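Week 4 notes: Can a machine do the laundry yet?
Automation and Everyday Work, Dralville campus
August 20, 2025

G'day all. These are my notes from the lecture, tidied up a bit for anyone who missed it or who was (fair enough) still copying down the reading list when I got going. They run in the same order as the talk, more or less, except that I've shifted the Lozano bit to the end where it should have been in the first place.

Start with the question I put up at the beginning: which chore in your house would you hand over tomorrow? I had a bet with myself that laundry would win and it did, by miles. Dishes came second, then the bathroom. Funny thing is, most of you already own a machine that does laundry. What you want rid of is everything on either side of it: the sorting, the carrying, the pegging out, the folding, finding the other sock. The washing machine took over the part that was heavy and dull and left us the part that's fiddly and dull.

So why is the fiddly part so hard to automate? The word to remember is deformable. A rigid object, say a mug, has a position and an orientation, and once a robot knows those it knows pretty much everything about where the mug is. A T-shirt doesn't work that way. Pick it up by the hem and it's one shape, pick it up by the collar and it's another, and there's no short list of numbers that tells you where the sleeves have gone. It also hides itself! Half the shirt is always behind the other half. If you took Somkiat Siriwan's modelling unit last year you'll have met this as the state estimation problem, and his handout is still the clearest thing I know on it, so dig it out.

Then add the hardware around the cloth. Hangers hook onto each other. Pegs need a squeeze in the right spot and in the right direction, and when they're in a heap they all face different ways. A clothes rack is mostly thin bars with air between them, easy enough to bump if your arm is a bit wide at the elbow.

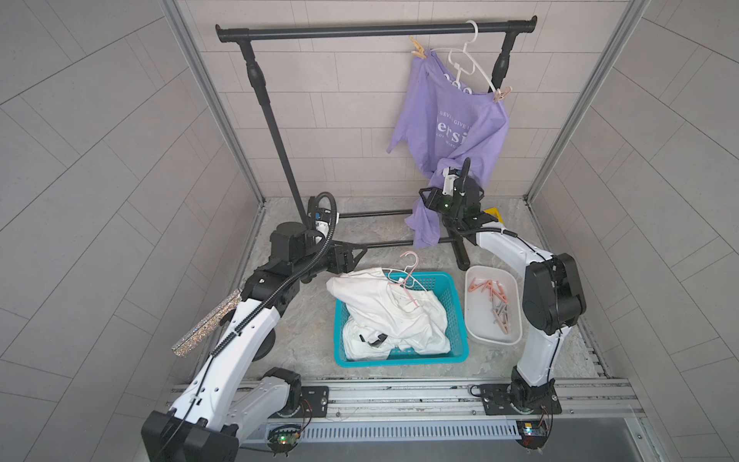 Two arms help a great deal, and I want you to be able to say why in the exam period without waffling. With one gripper you can hold a garment or you can change its shape, but doing both at once means leaning on gravity or on some surface. With two you can pin one point and pull another, which is how people straighten a shirt without thinking about it. The cost is coordination. If both hands hold the same bit of cloth, neither one can move as though the other weren't there, and a planner that treats them as separate robots will end up in a tug of war.

A rough way to break down "hang up a shirt", for your tutorial sheets:

Find one garment in a pile and get hold of just that one.
Work out which part you've got.
Regrasp until you're near the shoulders.
Get the hanger in through the neck, or drape and peg.
Put it on the bar and let go without dragging it off again.
Check it, and fix it if it's crooked.

I'd like you to pay attention to the last line. People skip it because they do it with a quick tug on their way past. For a machine it's a whole task of its own: it has to decide what crooked means, pick a place to grab, and know when to stop.

Now, numbers. The worked problem uses the practice log on the course page, the one labelled Bivarness. It has 233 attempts at hanging a single shirt, and 108 count as successes under the strict rule (on the bar, neck up, no help from a person). That's a bit over 46 per cent. Before you write that off as rubbish, ask what happens when a failure is cheap. If the robot can notice the failure and have another go, and if tries were independent (they aren't, see question 2 on the sheet), two goes would get you to 71 per cent. Noticing is the catch.

And the Lozano bit, as promised. Lozano is our case study of a commercial laundry, and the lesson for me is how much the shop floor gets to cheat. Same towels all day, same bins, good light, a fence round the lot. Your laundry room has a cat in it. The Hudeck case for next week goes the other way, a home product with no control over the house at all, so read the first 30 pages and come ready to argue about who should be blamed when a jumper gets stretched.

My own answer to the title, since a few of you asked on the way out: bits of it, slowly, with somebody nearby. I'd still hang out my own good shirts.

Tutorial sheets go in the box outside my office, names on both pages please.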